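Ticket: Ristell label export, rows dropped on print queue
Product: Ristell 2, connected to Comilance inventory
Opened: March 7, 2025
Status: Resolved, pending customer confirmation

Reported problem
Nightly export from Comilance holds 1,081 rows. Ristell prints fewer labels than rows and logs no error. Customer restarted the print service, no change.

Log
Compared export file with print queue. 87 rows missing from queue. All 87 are in the produce category.

Checked field mapping. Template expects a product code of fixed length. Missing rows have short codes, entered by hand at the Ostance store.

Padded one short code with leading zeros and resubmitted. Row printed. Padded 16 more, all printed.

Tried the same file on a test install with the Yurt connector turned off. Same result, so the connector is not involved.

Cause
Import filter skips any row whose code is under the minimum length. Skipped rows are written to the debug log only, which is off by default.

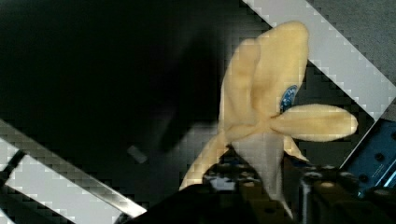
Label size was raised as a second question on this ticket. The produce template defaults to the rectangular shelf layout and has to be changed by hand for stickers that go on the item. For a small oval like the blue one with the white border on the banana peel, select Oval, turn off the description line, and print the code only.

Fix
Set "Pad short codes" to Yes under Import, then rerun the export. Turn on the debug log until the next full run is complete.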